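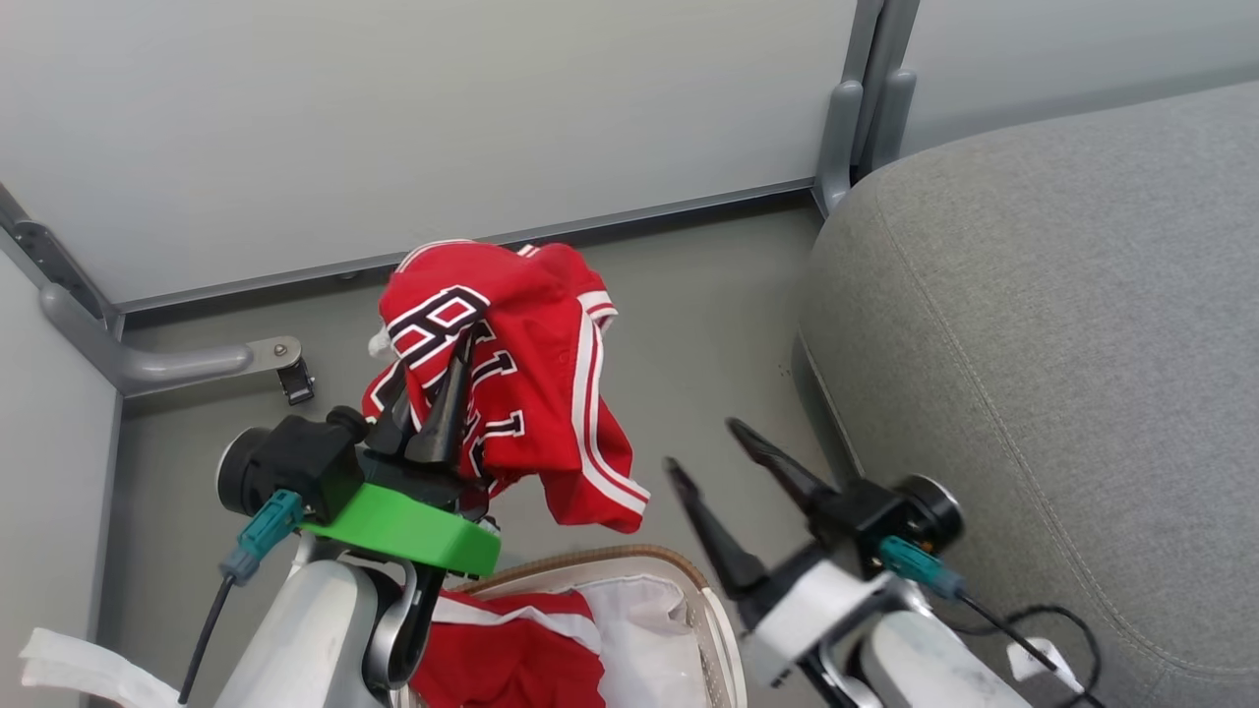 How Does a Boat Climb a Hill? All About Canal Locks

Imagine you are on vacation, sitting on the front of a boat with a sandwich in your hand. The water is flat and calm. Then you come around a bend and there is a giant wooden gate right across the canal, and the water on the other side is higher than your head! How will your boat ever get up there?

It is going to ride in a lock, and riding in a lock is one of the best things you can do on a boat trip.

What is a lock?

A lock is like a huge bathtub with a gate at each end. Boats float in at one level, the gates close, and the water in the tub goes up or down. The boat goes with it, just like a rubber duck when you fill the bath. When the water matches the next part of the canal, the far gate opens and off you go.

You don't even need a pump! Water always wants to run downhill, so the lock lets it in from the high side and lets it out to the low side.

Going up, step by step

1. The boat floats into the lock from the low side.

2. The bottom gates swing shut behind it.

3. Little doors called paddles are opened at the top end. Water rushes in (it can get pretty loud and bubbly) and the boat begins to rise.

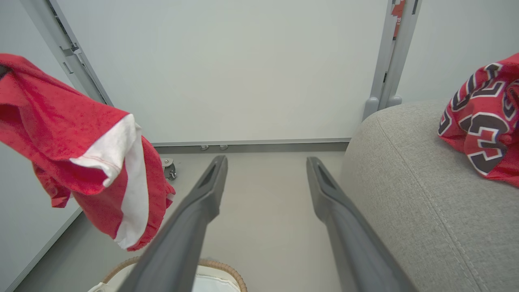
4. When the water inside is as high as the water ahead, the top gates can be pushed open.

5. The boat chugs out, higher than it was before!

Going down works the same way, only backward. The water drains out under the bottom gates, and the slimy green walls seem to grow taller and taller around you.

Why are the gates shaped like a V?

Many lock gates come in pairs that meet in a point, and the point faces the high water. All that water leans on the gates and squeezes them tightly together. The harder it pushes, the better they seal. Pretty clever!

A day on the Wuleck Canal

The trip boat at Disholm goes through four locks between breakfast and lunch. The boat is called the Puvell, and her skipper is Halina Czarnecka. She has taken the Puvell through the locks 1,132 times, and she writes every trip in a notebook.

"My favorite is the deep one, Lock Three," she says. "Everybody goes quiet at the bottom, and then the sun hits your face as you come up."

Lock Three holds 948 tons of water when it is full. That's heavier than a whole herd of elephants!

Lock words to know

Chamber: the bathtub part where the boat sits.
Paddle: a small door that lets water through.
Windlass: a handle for winding the paddles up and down.
Flight: a bunch of locks close together, like stairs.

If you go on a lock trip, wear your life jacket, keep your hands inside the boat, and wave to the people on the bank. They nearly always wave back!

Written by Gemma Lombardi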